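Journal home > Food and Household Studies > Articles > Section 4

4. What stays out on the bench

4.1 Seasonings and their neighbours

When we first set out to study how people put away their dry goods, we expected to spend most of our time talking about shelves and cupboards. As it happened, a good deal of what we learned came from the tabletop, that patient in-between place where the groceries land and where, in many homes, some of them quietly stay. The Skiline households (33 in all, visited between January and the end of autumn) were generous with their kitchens and even more generous with their opinions, and we have tried to do justice to both in this section.

Our interest here is in small packages. A big bag of flour tends to have one home and one home only, but a pouch of seasoning or a little tin of spice can go almost anywhere, and people's reasons for choosing one spot over another were often rather lovely to listen to. Some sorted by cuisine, some by the shape of the packet, and a fair few by how often the thing was reached for on a weeknight. In the Verno layout, which is the mixed arrangement we used for the sorting task, tins, pouches, jars and snack bags share one wooden tabletop with an open bin, and the person is free to use the bin however they like (Figure 2).

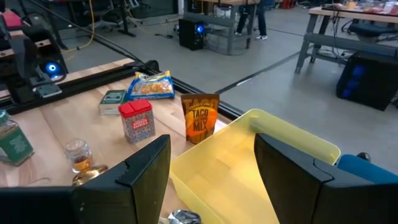

Figure 2. Part of the Verno layout, with the yellow bin empty. The taco seasoning pouch and the smoked paprika tin stand to its left.

The taco mix and the smoked paprika turned out to be a very useful pair. To a cook they belong together, as both might well go into the same pan, yet one is a soft pouch and the other a rigid tin with a lid. In the home visits, 19 households told us they would keep them side by side. The others would split them up, and the usual explanation was that pouches slump and get lost behind anything taller. A bin solves the slumping nicely, though several people worried that it would then fill up with odds and ends -- and, judging by the bins we were shown at home, they had good grounds for the worry.

Labels mattered more than we had guessed. Where a packet names its contents in large letters, people were happy to stand it behind something else. Jars with small print were more often brought forward or turned about until the writing faced the room.
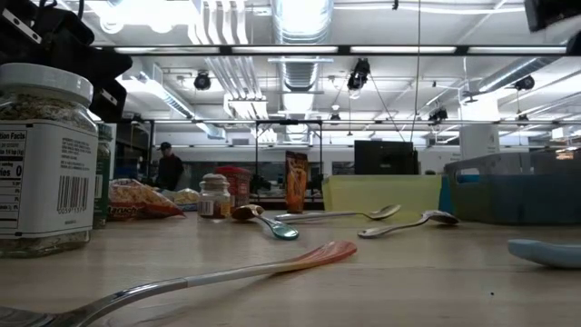 Utensils complicate all of this in a way we had not planned for in the earlier Busosine pilot, where food and tools were sorted in separate rounds. Once spoons are lying among the jars, many people deal with them first, simply to clear some room to think. Others leave them until last and work around them quite contentedly. We came to regard both habits as sensible, and the interviews in Cáceres gave us a similar mixture of answers.

We return to the spoons in Section 5, along with the harder matter of the half-finished snack bag, over which 2 households could not reach agreement among themselves.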